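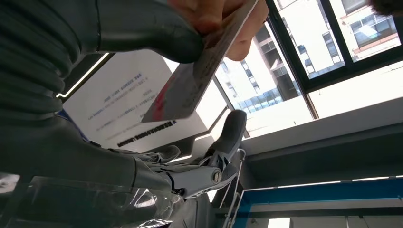

窗边手持卡片,后方是中文说明牌,窗外可见办公楼。

Trevulance 共享办公空间 卡片使用常见问题

本页汇总会员和访客在前台问得比较多的问题,内容涉及会员卡、访客卡、储物柜卡、名片存放和窗边公共区的使用。九月起部分规则有调整,以本页为准,旧版折页上的说法不再适用。会员合同里另有约定的,按合同执行。

一、卡的种类

你们一共有几种卡?

四种。会员卡,发给签了月度或年度合同的会员,用来开楼层门和会议室门。访客卡,当天有效,离开时交还。储物柜卡,只能开对应的那一格柜子。活动卡,办活动时由主办方向我们领取,发给到场的人,只开公共区的门。

四种卡怎么区分?

卡的背面右下角印有类别,分别是“会员”“访客”“储物”“活动”。字比较小,光线暗的时候容易看错。拿不准就交给前台读一下,读卡器会显示类别和有效期。

会员卡上有我的名字吗?

默认没有。卡面只印卡号。需要印姓名和公司名的,可以在办卡时提出,加印不收费,但要多等两个工作日。公司统一办卡的,由公司联系人提交名单,我们不接受单个员工另外要求改版式。

名字能不能用外文?

可以。中文、拉丁字母都能印。带重音符号的字母也能印,请在登记表上写清楚,最好用电脑打印出来。去年给 Telma Huenchumán 印卡时漏掉了字母 a 上面的符号,后来重做了一张。从那以后,所有外文姓名都要由本人看过样稿再印。

波斯文、阿拉伯文可以吗?

目前不行。制卡软件处理从右往左的文字时会把字母拆开。Marjan Vahidi 帮我们试过几种字体,结果都不理想。等软件更新以后再看。

可以用手机代替实体卡吗?

楼层门可以。会议室门和储物柜还不行,要用实体卡。手机开门需要安装 Pyo,用登记时的手机号登录,在“通行”里绑定会员号。访客和活动来宾不能用手机开门。

二、办卡和领卡

第一次办卡要带什么?

本人身份证件、合同编号、一个能收短信的手机号。不需要照片。公司会员还要有联系人发来的确认邮件,邮件里写明姓名和工位区域。

可以请同事代领吗?

会员卡可以代领。请你用登记邮箱给前台写一封信,写上代领人的姓名,代领人来时出示证件。储物柜卡必须本人领,因为要当面试开柜门。

什么时候能领?

工作日早上九点到傍晚六点。中午不休息,但那个时段只有一个人在前台,办卡的人要排在收发快递的后面。Friday 之类的活动日下午人多,见后面“活动卡”一节。

押金是多少?

会员卡押金 100 元,储物柜卡押金 30 元。访客卡和活动卡不收押金。押金在退卡时按原付款方式退回。用现金交的退现金,请带上收据。

收据丢了怎么办?

系统里有记录的,凭证件也可以退。早期用纸本登记的会员,我们要去翻登记本,时间会长一些,请提前一天告诉我们。

公司一次办很多张,押金可以合并付吗?

可以。联系人填一张汇总表就行,押金由公司账户统一支付,退卡时也统一退回公司账户。不能拆开退给员工个人。员工离职时如果把卡退给了前台,我们会把退卡记录发给联系人,钱在每月月底一起结。

领到卡以后要做什么?

先在前台旁边的读卡器上刷一下,屏幕显示你的会员号就说明已经开通。然后到自己所在楼层的门口试一次。两次都正常再走。如果第二次不行,多半是楼层权限没有同步,回来告诉我们,当场可以处理。

卡套和挂绳要另外买吗?

卡套免费,挂绳收费。很多会员自己有挂绳,就不必再买。卡套有横、竖两种,请不要把两张不同的卡装在同一个卡套里,读卡器会读到其中任意一张,门有时开,有时不开。

三、日常使用

刷卡的时候应该怎么拿?

捏住卡的一角或短边,卡面平行贴近读卡器,停一秒左右再拿开。不用来回划。卡放在薄钱包里一般也能读,放在带金属夹层的钱包里就读不到。

卡的哪一面朝读卡器?

两面都可以。

刷卡以后灯亮了,门却没有开,为什么?

先看灯的颜色。绿灯表示已经放行,门锁会有一声轻响,这时要推一下,门不会自动弹开。红灯表示这张卡没有这扇门的权限。灯完全不亮,说明读卡器没有读到卡,换个角度再试。三次都没反应就找前台。

绿灯亮了,推也推不动呢?

北侧楼梯口那扇门比较紧,要用些力气。其他门如果推不动,可能是有人从里面反锁了,请打电话给前台,不要硬拉。

我的卡能开哪些门?

能开你所在楼层的门、公共区的门、茶水间的门,以及你预订时段内的会议室。别的会员楼层开不了。储物间的门是常开的,里面的柜子要用储物柜卡。

会议室预订到点以后,卡还能用吗?

结束时间到了以后,门从里面仍能打开,从外面刷不开了。出去接电话之前请留意时间。要延长的,在结束之前用 Pyo 续订。如果后面已经有别人预订,就续不了。

晚上和周末能刷卡进来吗?

年度会员可以。月度会员的通行时间是早上七点到晚上十点,周末相同。需要临时延时的,当天下午六点前告诉前台,我们在系统里开通一晚。超过时间以后,出门不受影响,任何时候都能出去。

可以把会员卡借给同事用吗?

不可以。系统记录的是卡号,出了问题会找到登记人。同事忘带卡的,可以到前台领一张临时卡,当天还。同一个人一个月里领临时卡超过三次,我们会提醒公司联系人。

可以带客人一起刷门进来吗?

请先在前台给客人登记,领访客卡。跟着会员直接进来的客人,我们巡楼时看到会请他下来补登记。这件事每周都要说几次,请大家配合。

卡变弯了还能用吗?

轻微弯曲一般不影响。可以夹在厚书里压一晚。请不要用吹风机或者热水,卡里面的线圈受热会脱开。已经有折痕的,建议来换,折痕附近的线路迟早会断。

卡面的字磨掉了要换吗?

能刷就不必换。前台能读出卡号。如果卡上印了姓名,你又介意磨损,可以申请重印,收工本费 30 元。

可以在卡上贴贴纸吗?

可以贴在正面。请不要贴金属材质的贴纸,也不要盖住背面的卡号和类别。退卡时请把贴纸撕干净,胶印擦不掉的我们也收,不扣押金。

可以在卡上打孔吗?

不可以。打孔的位置很容易碰到线圈。想挂起来就用卡套。打过孔的卡按损坏处理。

卡和手机放在一起会消磁吗?

我们现在用的是感应卡,没有磁条,不会消磁。但是卡紧贴着手机背面时,读卡器可能读不准,刷的时候分开就行。

卡沾了水怎么办?

用软布擦干,放一会儿再用。洗衣机洗过的卡,有的还能用,有的不能,到前台读一下就知道。

怎么清洁?

用微湿的布擦。酒精棉片偶尔用一次没关系,经常用会把印字擦淡。

四、访客卡

访客怎么领卡?

到前台报被访会员的姓名和自己的手机号。会员提前在 Pyo 里登记过访客的,报姓名就能领。没有登记过的,我们先打电话给会员确认。电话没人接的时候,请客人在窗边座位等。

访客卡的有效时间是多久?

到当天晚上十点为止。第二天再来要重新领。连续几天来的客人,会员可以申请多日访客卡,最长五个工作日。

访客卡还到哪里?

前台台面上有一个回收盒,放进去就行,不需要再登记。前台没有人的时候也可以放。夜里离开的客人,请投到一楼出口内侧的投卡口。

客人把访客卡带走了,会怎么样?

卡过了当晚就失效,留着没有用处,但我们还是希望收回来。可以下次来时归还,也可以寄给我们。每年年底盘点,访客卡总会少 nearly 不清的一批,补制费用都算在公共支出里。

访客卡丢了要赔吗?

第一次不收费。同一位会员的客人多次丢卡,从第三张起每张收工本费 30 元,记在会员账上。

客人是小孩,也要领卡吗?

不需要单独领,由大人领一张,登记时注明同行的孩子。孩子在窗边公共区活动时,请大人陪在旁边。

送外卖和快递的人要领卡吗?

不用。外卖放在一楼货架,快递由前台代收。大件需要送上楼的,由会员下来带上去。

有人来维修或者送家具,怎么办?

请提前一天在前台登记,写清公司名、人数和要去的楼层。施工人员领访客卡,由会员负责全程陪同。需要动电、动墙、动天花板的,要先把方案发给物业联系人 Ida Vogler,她同意以后再约时间。

五、活动卡

办活动要用多少张活动卡,怎么申请?

主办方在活动前三个工作日把预计人数发给我们。公共区一次最多容纳 100 人,活动卡按人数发放,不多发。卡装在盒子里,由主办方签字领取,活动结束当晚清点归还。

活动卡可以印我们的标志吗?

可以,由 Rolto 印制,需要提前两周提交文件。起印量 200 张,不足的也按这个数收费。印好的卡归主办方,活动结束以后权限自动关闭,卡可以留作纪念,也可以带来下次重新写入权限。

印制文件有什么要求?

请提供矢量文件,文字转曲线。四边留出三毫米,重要内容不要贴边。浅灰底上印浅色字,在窗边强光下很难看清,请把字的颜色加深。有细线的,线太细会断,打样时要仔细看。

可以先看样卡吗?

可以。电子样稿免费,实物打样收费。建议做一次实物打样,特别是第一次印的单位。Amirhossein Salehi 负责和印厂核对颜色,他会把打样卡放在前台,请主办方在自然光下看过再签字。

活动当天怎么发卡比较顺?

把卡按姓氏或者报名顺序排好,签到桌放在电梯出来的右手边,不要正对着门。一个人核对名单,一个人递卡。递的时候捏住卡的一端,把另一端留给对方接,比从盒子里让大家自己拿要快,也不容易拿错。签到桌上少放宣传品。

人很多的时候需要分两队吗?

建议分。按报名和未报名分开就可以,未报名的来宾填表要花时间,混在一队里后面的人会等很久。

活动结束以后卡收不齐怎么办?

普通活动卡每少一张收工本费 30 元。以往收得比较齐的活动,都是在出口放一个回收盒,再由一个人站在旁边提醒。只放盒子不放人,漏还的会多一些。

Friday 下午能不能办活动?

可以,但窗边公共区在那个时段常有会员自己的聚会,请早一点预订。下午四点以后前台只能协助发卡,搬桌椅要由主办方自己安排人。

六、丢失、损坏和退卡

会员卡丢了,第一步做什么?

先挂失。可以在 Pyo 的“通行”里点挂失,也可以打前台电话。挂失马上生效。夜里丢卡请用 Pyo,前台电话晚上没有人接。

补一张要多久,多少钱?

不印姓名的,当场补,收 100 元。原来的押金继续保留,不用重新交。印姓名的两个工作日后领,等待期间可以用临时卡。

挂失以后卡又找到了,怎么办?

还没有补新卡的,带来解除挂失就能接着用。已经补了新卡的,旧卡请交给我们,确认能读以后退回补卡费的一半。

捡到别人的卡交给谁?

交到前台,或者投进一楼的投卡口。请不要拿着去试各个门,每次刷卡都有记录,之后解释起来很麻烦。也请不要把卡号拍下来发到会员群里,说捡到一张卡、在什么地方捡到的就够了。

卡没有坏,但是刷不开了,要收费吗?

不收。卡在正常使用中失灵的,免费更换。折断、打孔、剪开、烫坏的,按补卡收费。

退租时卡要一起退吗?

要。退卡当天权限关闭。如果你想搬完东西再退,请和前台约好最后一次离开的时间,我们把权限留到那个时候。

押金多久到账?

线上支付的一般三个工作日。公司账户按月结算。超过时间没有到账,请把退卡回执发给 Golnar Pakzad,由她查询。

很久以前的会员,卡一直没有退,现在还能退押金吗?

能读出卡号就可以退。读不出来的,报登记手机号,我们查到记录也可以退。

退回来的卡怎么处理?

完好的清洁以后重新写入,作为临时卡或者访客卡使用。印了姓名的和已经损坏的,剪碎后交给回收单位,不会流出去。

七、储物柜卡

储物柜怎么申请?

会员都可以申请,按顺序分配。柜子由 Drutitz 安装,分大、小两种。小柜能放一个背包,大柜能放一个登机箱。柜子满的时候可以登记候补,有空出来的我们会发短信。

费用怎么算?

小柜每月 30 元,大柜每月 100 元。年度会员包含一个小柜,想换大柜的补差价。

能不能两个人共用一个柜子?

可以,但只发一张卡,两个人自己协商保管。我们不介入共用柜里物品的归属问题。

储物柜卡可以和会员卡合成一张吗?

目前不能。两套系统是分开的。我们知道带两张卡不方便,已经向 Drutitz 提出来了,还没有确定的时间。

柜子刷不开怎么办?

先用手把柜门往里按一下再刷。东西塞得太满时,门内侧会顶住锁舌,按一下通常就能打开。还是不行就找前台,我们有应急钥匙,开的时候需要本人在场并签字。

柜子里不能放什么?

不能放食物、活物、易燃品和正在充电的电池。夏天有人把水果忘在柜子里,周围几格都有味道,所以食物这一条会严格执行。贵重物品请自己带走。

忘记续费,东西会被清走吗?

到期后保留 30 天,期间会发短信提醒。超过以后,由两名工作人员一起清空,物品装袋登记,存放在储物间。取回时要补交这段时间的费用。

八、名片和卡片架

公共区的名片架谁都可以放名片吗?

会员都可以放。请放在自己公司对应的那一格,没有格子的放在底层的公共格。宣传单和优惠券请放到旁边的单张架上。

一次可以放多少?

一格里放到能轻松抽出来就可以,塞得太紧,别人抽一张会带出来一把。余下的请自己保管,我们不代存整盒名片。

名片会不会被清理?

每个月底整理一次。弯折的、弄脏的和已经退租的公司的名片会收走。收走之前会给现有会员发消息,退租的公司不再通知。

你们可以代印名片吗?

可以代为下单,由 Rolto 印,最少 200 张,500 张起有折扣。文件由会员自己准备,我们不提供设计。印错了,如果错在文件里,要重新付费,所以付款前请把电话和邮箱再读一遍。

选什么纸比较好?

常用的话选稍厚的哑面纸,能写字,也不太反光。亮面纸颜色鲜一些,但在窗边看会有反光,还容易留指印。很薄的纸便宜,放在架子上时间长了会往前弯。

别人给我的名片太多,怎么整理?

这个问题是几位会员提出来的,我们把他们的做法写在下面,供参考。

收到当天,在背面写上见面的地点和谈到的事情。过了一周再写,多半已经想不起来。然后分成要联系的和存着备查的。要联系的放在桌上看得见的地方,联系过就收起来。备查的按公司或者行业放进名片册。不认识也想不起来的,扫描一遍以后可以处理掉。带有手机号的不要直接扔,请投到打印区的碎纸箱。

有没有公用的扫描设备?

打印区的复印机可以扫描,几张名片排在玻璃上一次扫完。卡片之间留一点空,软件才能自动分开。深色卡片请单独扫。

九、窗边公共区和说明牌

窗边的位置可以一直坐吗?

可以坐,但不能占位。离开超过半小时请把东西带走。等候的访客和来办卡的人也要用这些座位。

阳光太强,可以放帘子吗?

可以,请用旁边的拉绳,拉到需要的高度就松手。下午太阳偏过去以后请收起来,后排工位需要光。不要拉着帘子底边往下拽。

可以开窗吗?

请找前台来开。会员不要自己开,尤其是风大的日子,纸张和小卡片会吹得到处都是。

说明牌上的内容和本页不一样,以哪个为准?

以本页为准。说明牌更换要重新制作,会比网页慢。发现不一致的请告诉我们,写明牌子的位置和哪一行,改起来会快一些。

说明牌可以挪动吗?

请不要挪。拍照或者办活动确实需要腾地方的,先和前台说,结束后放回原处。活动主办方自己带来的牌子,请不要挡住出口、消防设备和读卡器。

能不能做外文说明牌?

英文版正在校对,其他语言暂时没有安排。需要外文说明的访客可以向前台要一张折页,折页的内容比牌子简单,办卡、还卡和出口位置都写到了。

可以在窗边拍照吗?

自己拍可以。请避开别人的屏幕和脸,也请留意桌上的卡。卡号拍得清楚的话,发出去之前请遮住。商业拍摄需要预约,费用看时长。

从窗边拍到对面的办公楼有没有关系?

一般的风景照没有关系。请不要用长镜头对着别人的办公室拍。

十、记录和隐私

刷卡记录保存多久?

会员卡和储物柜卡的记录保存 200 天,访客卡和活动卡的记录保存 30 天,到期自动删除。

谁能看到我的刷卡记录?

前台只能看到当天的。更早的记录要由 Ida Vogler 授权才能查。公司联系人看不到员工每天的进出时间,只能看到名下有哪些卡、是否有效。

公司想用刷卡记录来考勤,可以吗?

不提供。需要考勤的公司请用自己的办法。

我可以查自己的记录吗?

可以,在 Pyo 里能看到最近 30 天的。要更早的,写信给前台,附上会员号,五个工作日内回复。

访客登记的手机号会用来发广告吗?

不会。手机号只用来确认来访和联系遗失物品,和访客卡记录一起删除。

卡里面存了哪些信息?

只有一个编号。姓名、公司和权限都在系统里,卡上没有。捡到卡的人用手机去读,也只能读到编号。

十一、联系前台

有问题找谁?

办卡、补卡、退卡和临时卡,找当班的前台。押金和账单找 Golnar Pakzad。印制和打样找 Amirhossein Salehi。施工、门锁和记录查询找 Ida Vogler。写信时请在标题里写上会员号,我们按标题分给对应的人。

多久能收到回复?

工作日当天或者第二天。丢卡、门打不开之类的急事请直接打电话,不要写信。

本页没有写到的问题怎么办?

到前台问,或者在 Pyo 的“留言”里写下来。问的人多了,我们会补进本页。上一次补进来的是打孔和共用储物柜这两条。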